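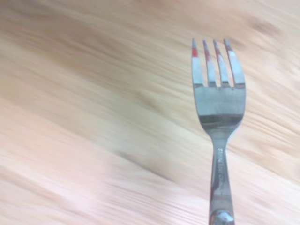

The Stornusance scores, complete at last

Our September release is the one several of you have been writing to us about for years. The two-disc set of Valtteri Jääskeläinen's music for Stornusance and its sequel, The Vallholm Road, is now with the pressing plant, and orders open at noon on the first of the month. The edition is limited to 347 copies, and there will be no second pressing under our present licence.

Anyone who knows these films only from television will have heard the music badly treated. The broadcast version of Stornusance lost 4 scenes and had its reels joined with crude fades, so that the main theme enters halfway through a phrase and the ferry sequence plays with no music at all. The original album did not help much. It ran to barely half an hour, left out the funeral, and put the cues in an order that made for a pleasant first side and a dull second one.

Jääskeläinen came to film late. He had been a church organist and a teacher of harmony, and had written a fair amount of chamber music that was played once and put away. The producer of Stornusance heard a wind quintet of his on the radio and rang him the next morning. He was given five weeks, an orchestra of modest size and very few instructions. The director wanted "something for the water" and left the rest to him.

What he wrote for the water is the cue most people remember: low clarinets in thirds, a harp playing the same three notes, and the strings held back until the island comes into view. It is a simple piece. The theme is only six notes long and he uses it everywhere, turned upside down for the quarrel in the boathouse, slowed to a crawl for the funeral, and given to a solo viola in the final reel. On the old album you hear it four times. In the complete score you can follow it from one end of the film to the other, and the ending makes a good deal more sense as a result.

The Vallholm Road is a different matter. The film was shot quickly, with a new director, and it was thought at the time to be a poor follow-up. The score has never been issued in any form. Jääskeläinen dropped the clarinets and wrote for brass, piano and a large group of cellos, and the result is harder and quicker than anything in the first film. The chase through the timber yard runs to nearly seven minutes without a break, and most of it was buried under engine noise in the finished mix. I had seen the picture a dozen times and did not know there was a piano part until we played the tape.

The tapes themselves came from two places. The music for Stornusance was held by the production company's successor in decent condition, apart from one reel that had been stored next to a radiator. The second score was thought lost. It was found among the effects of the recording engineer, in boxes marked with the wrong title, and his family were kind enough to lend us everything. Between the two sources we had 113 separate takes to sort through, many of them with no slate and no paperwork. Matching them to the picture took most of the winter.

Restoration was done at Fairclough, who also handled our last three releases. We asked them to keep a light hand. There is some hiss on the quieter cues, and you will hear chairs and page turns in the viola solo. All of that could have been removed, but the strings lost their edge each time we tried, so it stays. The damaged reel was repaired as far as it could be. Two short passages on it come from the composer's own copy, which is in mono, and they are marked in the track list.

Disc one has the complete score to Stornusance in film order, followed by the old album programme, newly transferred from the first-generation master. Disc two has The Vallholm Road, with eight alternate takes and the piano sketches Jääskeläinen recorded at home for the director. His piano needed tuning and he hums along in places. These last tracks are rough – we have put them at the end so that they are easy to skip.

The booklet runs to 32 pages. It includes an essay on both films, notes on each cue, and a long interview with the composer taped for a student magazine and never printed in full. He is dry about the whole business. Asked which of the two scores he preferred, he picked the second, and said he had been paid for the first one late.

The first 200 orders will come with a facsimile of the opening page of the manuscript, printed on heavy paper and folded once to fit the case. Please order through the website or by post using the form enclosed with the printed newsletter. We can't hold copies by telephone. Subscribers who pay yearly will have their discount applied at the checkout, and overseas postage is unchanged from the spring.

Next on the schedule is a single disc of the music for Jotel, a thriller with a small jazz group and no strings at all. The masters are in and sound very good. We are still waiting for a signature on the contract, so there is no date yet, but we expect to have track titles in the next issue.

Corrections to the last newsletter: the trumpet soloist on our spring release was left out of the credits on the back cover, though he is named in the booklet. Replacement inlays are ready, and we will post one to anyone who asks.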